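4.2 Layout Perturbation Between Episodes 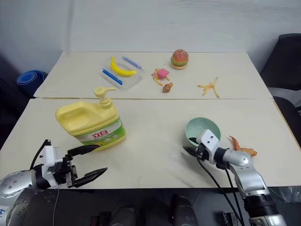

Pak-hei Chu asks whether the items should go back to marked positions after every episode, as they did in the earlier Vavik protocol. They should not. Fixed positions were dropped because policies trained on them learned the arm path and ignored the object. Use the procedure in this section for all two-arm tabletop tasks.

Before you start

The Stoica controller must be in HOLD, with both grippers open. Load the task file in Trusero and check that the item list matches what is on the tables. Toy food, containers and tall items such as a pump bottle are treated as separate classes and follow separate rules.

Procedure

1. Press NEW LAYOUT in Trusero. The software draws a random seed and shows a target zone for each item.

2. Place tall items first. A tall item may stand on the near table only, within reach of at least one arm.

3. Place containers next. Bowls may go on either side. Trays stay on the far table.

4. Place the toy food last. Drop french fries from a low height and leave them as they land. Do not straighten or spread them by hand.

5. Step back from the tables and press CAPTURE START STATE. Wait for the tone.

6. Release HOLD and record the episode. Stop at success or at 71 seconds, whichever comes first.

7. Enter the outcome as success, partial or fail. If the two arms differ, enter one outcome per arm.

8. Repeat from step 1. Record 20 episodes per task file, then run the head camera check in section 4.5.

Note: The seam between the two tables counts as part of the far table. An item that lands across it is valid and should be left in place.

Note: A full training set for one task is 200 episodes. In the Predalwood comparison, policies trained on perturbed layouts recovered from a missed first grasp more often than policies trained on fixed layouts. The gain was smaller for tall items - the grasp region on a handle is narrow, and changing its position does little to change the approach.

Caution: Do not reach between the arms unless HOLD is lit. After HOLD is pressed, an arm can keep moving for up to 2 seconds.

Caution: Check cable slack at both grippers whenever a tall item is moved. If a cable touches the item, choose REDRAW and discard the seed.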